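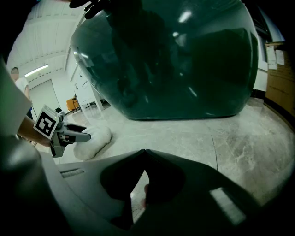
Jasgate House, Residents' Association
Minutes of the meeting about the ground floor lobby
Oct 24, 2018, held in the lobby, start 7:00 pm

Present: eleven residents from the two stairways, the chair, and one representative of Sirken, the managing company. The secretary took the notes. Two apartments sent their apologies in writing.

1. Minutes of the June meeting

The minutes of June were read and accepted with one correction. In point 4 it was written that the mailboxes will be painted. It should say that the mailboxes will be cleaned, and painted only if the cleaning does not help. The cleaning helped, so this point is closed.

2. The big green piece in the lobby

Most of the evening went to this point. The chair reminded everybody how the decision was made: the residents voted in June to accept the piece on loan from the Marín gallery for one year, and it was placed directly on the marble, without a base. The gallery prefers it like this because the bottom edge is rounded and a base would hide it.

Opinions were different. Several residents from the first stairway like it very much and said that the lobby finally has some color, as everything else in it is so white. One resident said that visitors now find the right building without calling first. Other residents find it too large for the room. The resident from apartment 6 said that she respects the artist but she feels small next to it when she comes home with the shopping. She asked that this is written in the minutes.

The following practical matters were discussed:

a) Fingerprints. The surface is very shiny and every touch can be seen, mostly at the height of children. The cleaning company has used the same spray as for the glass door. The gallery wrote to us that this must stop. Only a soft dry cloth is allowed, and for difficult marks a little clean water. The secretary will tell the cleaning company by letter and will also put a copy in the cleaning closet.

b) The floor. The marble is pale and shows everything. There was a question if the weight can damage it. The representative of Sirken has asked the supplier of the stone and the answer was that the weight is not a problem, but sand or small stones between the piece and the marble can be. The mats at the entrance must therefore stay in their place also in dry weather. Please do not roll them up to make space for strollers.

c) Moving it. It was proposed to push the piece closer to the wall to win some space for the passage. The gallery does not allow that residents move it. Their transport firm would charge 699 dollars for one visit, also for a very short distance. The proposal was put to a vote: three for, seven against, one did not vote. The piece stays where it is.

d) Reflections. The ceiling lights reflect strongly on the upper part, and one resident is disturbed by it when he reads the notice board in the evening. Sirken will try weaker lamps in the row nearest to the board. If it becomes too dark, the old lamps go back.

3. Soft things on the floor

The chair asked again that cushions, blankets and plush toys are not left lying on the marble. The white fluffy ones especially take all the dust, and a person can slip on them. Small children like to sit by the green piece and nobody wants to forbid it, but the things should go home with the family afterwards. A proposal to buy a basket for forgotten items was welcomed. The limit for the basket is 100 dollars. The second stairway offered to look for one.

There was a longer discussion about whether a bench would be better, so that people do not need to sit on the floor at all. A price from the firm Flollen was shown: 1354 dollars for a bench with a cushion, delivery included. Most residents found this too much. The point is moved to the next meeting, and everybody who knows a cheaper bench should send the information to the secretary before then.

4. Ceiling panels

The white panels of the ceiling were washed in summer. The bill was 205 dollars and it is paid. One resident remarked that the grooves still hold dust in the part near the elevator. The representative of Sirken will look at it with a ladder - if it is really dust, the cleaning will be repeated without cost. If it is old paint, it will be left until the next renovation.

5. Other matters

The front door closes too hard after ten in the evening and wakes up the ground floor. Sirken will adjust the closer.

The holiday tree: it cannot stand in the usual place this year. The corner by the notice board was suggested, with a smaller tree. No vote was taken. The families with children will be asked first.

A resident asked if the piece has a title. The chair did not have the gallery's letter with her and will put the title on the notice board.

Bicycles in the passage - the same as every time. They must be in the cellar.

The meeting was closed at 8:40 pm. The date of the next meeting will be given on the notice board at least two weeks before.

Minutes written by the secretary and checked by the chair. Corrections please in writing, in the association's mailbox.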